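Right, thread time. 4th January, the decorations are half down, and I want to talk about soup. More precisely I want to talk about eating soup for lunch every working day of January, which I did last year and am doing again, and about which I have far too many opinions. 1/

Background: I used to spend a silly amount on lunch. I worked it out last winter from my bank statements and it came to more than 200 quid over a month and a bit, most of it on the same tuna melt from Isach, the café under our office. Lovely tuna melt. Not 200 quid lovely. 2/

So I make a big pot on Sunday, and another on Wednesday night if Sunday's has gone down faster than planned (it always has, because I "taste" it on Monday evening with half a loaf). Two pots a week, different soups, no repeats till the month's out. That's the whole system. 3/

The onions. Please, please cook your onions for longer than you think. Every recipe says five minutes and every recipe is lying to you! Low heat, lid on, pinch of salt, go and put a wash on. When you come back they should be slumped and sweet and smell like someone else's much nicer house. 4/

I cook mine in butter AND a splash of oil. My sister says this is showing off. I don't know who I'd be showing off to, I'm in my dressing gown. 5/

Stock: cubes are fine. I did a big homemade stock phase a couple of winters ago, carcasses in the freezer, the lot, and for a plain chicken broth yes, you can tell. For lentil and tomato? With cumin in it? You cannot tell. Use the cube and go to bed. 6/

Current favourite is leek, potato and a parmesan rind. You chuck the rind in with the potatoes and fish it out at the end, all soft and horrible looking, and the soup tastes like it cost money. Keep your rinds in a bag in the freezer. I've got 3 in there at the moment and I feel rich. 7/

Runner up is carrot, but ROASTED carrot. Boiled carrot soup tastes of school to me and I won't be argued out of it. Roast them until the edges catch, add a spoon of Truka chilli paste (the red lid, the green one is just vinegar), blend with a tin of coconut milk. Bright orange, warms your ears. 8/

Least favourite so far: celeriac. I wanted to like it. I peeled that thing for what felt like a whole evening and lost about half of it to the knobbly bits, and it tasted like a candle. If you have a celeriac recipe that doesn't taste like a candle, my replies are open. 9/

Blending! I had a jug blender and I gave it away. You have to wait for the soup to cool or it redecorates your kitchen, and then you have to wash the jug, and the bit under the jug. Stick blender, straight in the pan, done. Mine's a Negi, very basic, one button, it has outlived two kettles. 10/

Also, don't blend everything. I went through a stage of blending every single one and by the middle of the month I was desperate to chew something. Blend half and tip it back in with the lumpy half. Or leave it alone and call it a stew, who's checking. 11/

Someone asked last year about getting it to work without it going all over the bag. I've tried the lot. Jam jars leak, whatever the internet tells you. The wide-necked flask from Clamelia is the one that's survived, and the trick is filling it with boiling water while you have your breakfast, then emptying it and putting the hot soup in. Still properly hot at one o'clock. 12/

If you're using the office microwave instead: loose lid, medium power, stir halfway. We had an Incident with a minestrone in our kitchen last January and there's still a laminated sign. I'm saying nothing further about whose minestrone it was. 13/

Toppings are where you stop getting bored. I keep a little tub in my desk drawer with toasted seeds and crispy onions, the kind you'd put on a hot dog. A spoonful of yoghurt if there's any in the fridge. Once, gloriously, a handful of broken up cheese crackers. Would do that again tomorrow. 14/

And bread. I can't do soup without bread, so any talk of this being a health thing goes out of the window quite early on. It's a cheap thing and a cosy thing. I've got a seeded loaf in the freezer, ready sliced, and I take two slices in a sandwich bag and toast them at work to the great envy of everyone. 15/

Things I'd tell myself from last year: salt at the end as well as the start. A squeeze of lemon fixes nearly everything that tastes flat. Don't put pasta in on Sunday if you want to recognise it by Thursday. Label the freezer tubs, you will NOT remember, and you'll defrost stewed apple and take it to work for your lunch like I did. 16/

Tonight is the first proper pot of the year, 11 portions if my maths is right, so some of it is going in the freezer for the grim week at the end of the month. It's the leek one. The rind's out, the radio's on and I've got nowhere to be till morning. 17/

Will report back on Friday with marks out of ten. Send me your soups, especially the odd ones, and especially if you've got anything to do with half a savoy cabbage. Burners on, everyone! 18/18
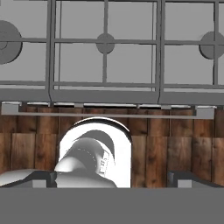
Savoy cabbage wants white beans and a bit of smoked bacon, and put the cabbage in for the last ten minutes only or it goes grey on you. And try celeriac with a sharp apple and a spoon of mustard before you give up on it, mine went from candle to quite nice.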